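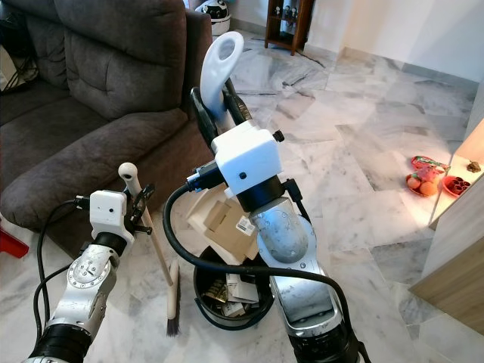
The Broom Comes Back Out

I gave up my vacuum in March. It didn't die in any dramatic way, it just got heavier and louder and I got tired of dragging it down the hall, and one morning I went to the hardware store for lightbulbs and came home with a broom. A long wooden handle, dark bristles, nothing fancy! I have been insufferable on the subject ever since.

So when this magazine asked me for something on how people clean their living rooms, I knew exactly where I was going. I wanted the low-tech stuff. The broom, the dustpan, the bucket that everything ends up in.

My first call was to Adhiambo Muriithi, who sweeps twice a day and has 1,182 square feet to do it in. All of it is hard floor. "A broom tells you where the dirt is," she told me. "You pull it toward you and there it all is in a line." She starts at the walls and works in, short strokes, bristles barely leaving the ground (big swings just throw the dust up onto the sofa, and then you're cleaning the sofa too). Marble tile is her favorite surface to sweep and also the one that drives her nuts, because on white and gray veining you can't see crumbs until you're standing on them. Her trick is to switch off the ceiling light and sweep by a lamp set low down. I tried it that night and I was horrified.

Then there's the sofa edge. Everybody I talked to had feelings about the sofa edge! A broom head will go a little way under most of them if you turn it sideways and lay the handle down nearly flat. Marianna Wasilewska moves hers out from the wall every other week, and she has found 4 library cards back there over the years, all hers. I have a gray sofa myself and would like it noted that gray hides everything except cat hair and toast.

Now, dustpans. I had never given mine a thought, and Marianna spent a good half hour putting that right. She wants plastic, with a thin front lip, and a hole in the handle so it can hang on a nail next to the broom. "If it lives in a cupboard you won't get it out for six crumbs," she said, and I felt personally attacked. She also sweeps the last bit in three goes, backing the pan up an inch each time, to get rid of that maddening little line of dust. It mostly works. I finish with a damp paper towel and I'm at peace with that.

Which brings me to the bucket, my favorite part. I used to carry a trash bag from room to room, and it flopped over constantly. A plain round black bucket stays where you put it, you can empty a dustpan into it with one hand, and it takes cardboard. Oh, the cardboard. We are all living with so much of it, and if you toss boxes in whole you're full after two. Flatten them and stand them on end around the rim, and the middle stays open for the wrappers and crumpled paper. Peel the labels off first if you have the patience. I don't.

Junhao Zheng keeps his bucket out in the living room full time and sorts it at the back door, cardboard in one bin and everything else in the other. His mother thinks it's terrible. He told me he has tried hiding it behind the armchair, and then the floor filled up with packaging again inside a week, so out it came.

As for me, I'm down to ten minutes before breakfast, with the radio on and my slippers kicked off so I can feel what I've missed. The vacuum is still in the hall closet, and my sister is coming to pick it up as soon as she's cleared a space for it.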